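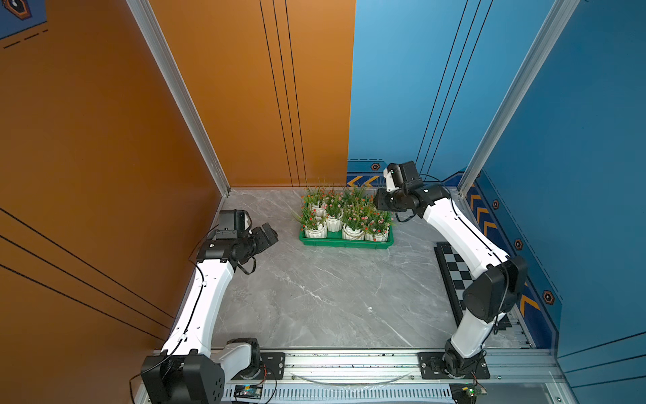 Fig. 1. Potted plants in a green plastic tray.

Why do students buy houseplants (and what happens to them)?

Project report, second year module
Handed in April 2, 2021

How I got onto this

My first idea was bus timetables, which my tutor said had been done to death, so I went home and sulked and looked at my windowsill. There was a spider plant on it that my aunt gave me and a very dead basil from the supermarket. I started wondering how many other people in Pritchard Hall had a dead basil. That was pretty much the whole proposal!

What I wanted to find out was where students get their plants, how much they think about it before buying, and whether they know how to look after them once they're home. I also wanted to know if people who grew up with a garden do any better, as I'd have bet money on yes.

What I did

I put 100 paper questionnaires in the pigeonholes in February and got 40 back, which I was really pleased with -- everybody warned me to expect a handful. Genji Kinoshita helped me fold them and then helped again with the spreadsheet, and I owe him several dinners. The questionnaire was one side of A4. Looking back, question six was badly worded ("Do you water your plant enough?") because who is going to say no to that, so I've left it out of the results.

After that I did longer chats with three people, by phone or on a walk. I also rang Gavard, the garden centre on the ring road out of Hasby, and the woman on the plant desk was lovely and talked to me for ages between customers.

What people told me

Most people who filled it in owned at least one plant. The supermarket was the commonest place to get one, then family, then Gavard, with cuttings from friends a long way behind. Hardly anyone had bought online. Several people wrote in the margin that they'd picked theirs up while buying something else, and one put "it was next to the bread".

Money came up less than I thought it would. People seemed happy to spend the price of a sandwich on a plant without thinking about it, but would not spend the same again on a decent pot or a bag of compost. Only a few had ever repotted anything. Two people used Flovance plant food, and both said they'd got it from their mums and weren't sure how much to put in.

Watering was all over the place. Some do it on a set day, some when the leaves droop, some "when I feel guilty". The Gavard lady said far more plants come back to her drowned than dried out, and that if I only put one thing in my report it should be to stick a finger in the soil first. So there you go, it's in.

The garden question was the surprise. People who grew up with a garden did own more plants, but they'd lost just as many. One girl I talked to said her dad did all of it and she just ate the tomatoes. The people who seemed to know most had learned from a grandparent or a flatmate, standing there next to the plant being shown.

The other big thing was light. Rooms on the north side of Pritchard are gloomy until well into spring, and the people living there blamed themselves for plants that probably never stood much chance. I'd like to have measured this properly, but I only got hold of a light meter for one afternoon and it was raining.

Problems with the project

Forty is a small number, and I expect people who like plants were keener to answer. I also know a fair few of them, so they may have been polite. And I asked everyone to remember how many plants they'd lost, when I can't even remember that about my own.

If I did it again

I'd start in October and ask the same people every month, so I wasn't relying on memory. I'd put a light question in from the beginning. I'd also ask about sharing -- a couple of corridors had a kitchen plant that everyone looked after, and those sounded as if they were either thriving or being watered by five different people on the same day.

Thanks to Genji, to the plant desk at Gavard and to everyone who sent a form back. The blank questionnaire is in Appendix A and the full table of answers is in Appendix B.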